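Search this site Go

October
By Piret Kuusk

Flat-pack stool, Plundcombe workshop module. Final report, short version.

Aim: put together a small white plastic stool with four screw-in legs, write down what slows a beginner, suggest a better instruction sheet. Budget 60 for everything. Didn't need it all.

Method. Black sheet over the work table first so parts don't get scratched and white bits show up. Seat goes face down, underside up. Legs into the far corners first, then the near ones. Going the other way your always reaching over a leg.

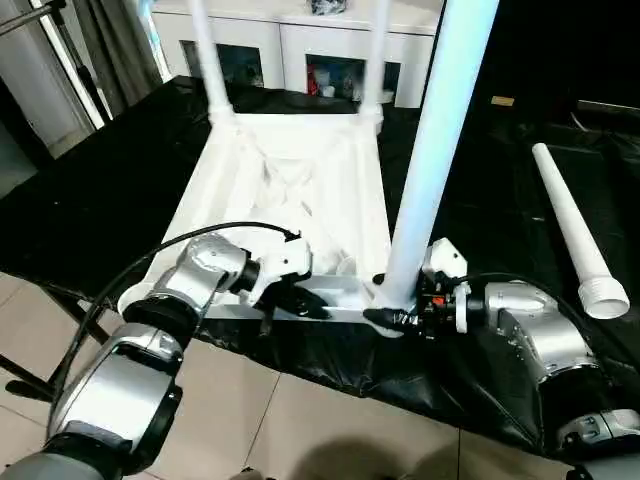 Siliņa disagreed in the review and said the order matters less than starting every thread by hand, and that diagonal corners would keep the load evener while you tighten. Fair point. Not tested, ran out of time.

Problems: threaded end is the wider one, the old sheet never says so. Leg can go in at a slant and feel tight when it isnt. Back it out, start again.

Changes to sheet: bigger drawing of the corner, arrow on the thread, one line about the slant. Sheet is 900 characters now, Zarov wants it shorter.

Still to do - load test, rubber feet, referances.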